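Sonntag, 28. Dezember 2025

Um halb neun aufgestanden, Kaffee, dann gleich ins Bad, weil ich mir vorgenommen hatte, die Schublade mit den Cremes durchzusehen. Das schiebe ich seit April vor mir her. Zwei Tuben Handcreme von Jevilik waren noch fast voll, eine davon riecht inzwischen ranzig. Weg damit. Das Gesichtswasser mit Rosenduft auch, davon hat mir schon beim Kauf die Haut gespannt.

Meine Haut ist seit der Heizperiode wieder so trocken wie jeden Winter. An den Nasenflügeln schuppt es, auf den Wangen habe ich abends rote Flecken. Seit zwei Wochen nehme ich morgens nur noch Wasser und abends die Reinigungsmilch von Stelmakh, die 200-ml-Flasche mit Pumpe. Sie schäumt nicht und riecht nach nichts. Wimperntusche bekommt sie nicht ganz herunter, da muss ich mit Öl nachgehen. Aber das Spannen nach dem Waschen ist weg, und das war mir wichtiger.
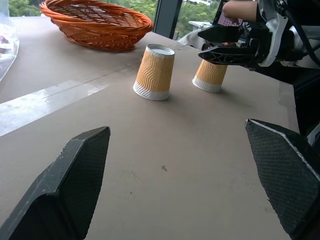
Danach die Balmsalbe aus der Apotheke in Triltitz, dünn, nur auf die Wangen und unter die Nase. Am ersten Abend habe ich viel zu viel genommen und am Morgen klebte der Kissenbezug. Eine erbsengroße Menge reicht für das ganze Gesicht. Rafail Balaskas, bei dem ich mir in Doritz die Haare schneiden lasse, meinte, ich solle sie auf die feuchte Haut geben. Das habe ich heute probiert. Sie lässt sich so besser verteilen, mehr kann ich noch nicht sagen.

Mit den Lippen bin ich weniger zufrieden. Der Stift aus dem Adventskalender (Türchen 4) schmeckt nach Vanille, und ich lecke ihn dauernd ab. In der Jackentasche war noch der alte ohne Duft, den nehme ich jetzt wieder.

Nachmittags Nägel gemacht. Den dunkelroten Lack von Weihnachten abgenommen, er war am rechten Daumen und am Zeigefinger schon abgesplittert. Darunter alles gelblich, ich hatte den Unterlack vergessen. Gekürzt, gefeilt, Nagelöl drauf, und bis Silvester bleibt nichts weiter darauf. Für den Abend dachte ich an die Nummer 81, das helle Graubraun. Glitzer lasse ich dieses Jahr bleiben – das Ablackieren hat letztes Mal fast eine Stunde gedauert, mit Watte und Alufolie um jeden Finger.

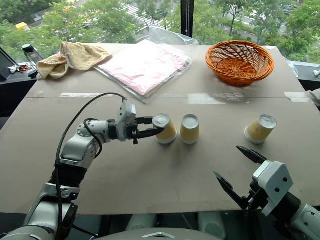 Der graubraune Lack ist allerdings ziemlich dick geworden. Zwei Tropfen Verdünner, Fläschchen zwischen den Handflächen gerollt, dann auf einem Stück Folie ausprobiert. Er zieht noch leichte Streifen. Wenn es am Dienstag nicht besser ist, kaufe ich einen neuen.

Einkaufszettel für morgen: Wattepads, Sandblattfeilen, Handcreme ohne Parfum, Nagellackentferner. Gutschein aus Doritz einstecken, der liegt noch im Flur in der Schale.

Abends Haare gewaschen, Spitzen mit ein wenig Öl, an der Luft trocknen lassen. Wangen um neun weniger rot als gestern. Salbe, Lippenstift ohne Duft, Baumwollhandschuhe über die Creme. Mit den Handschuhen kann ich nicht umblättern, also Licht aus und schlafen.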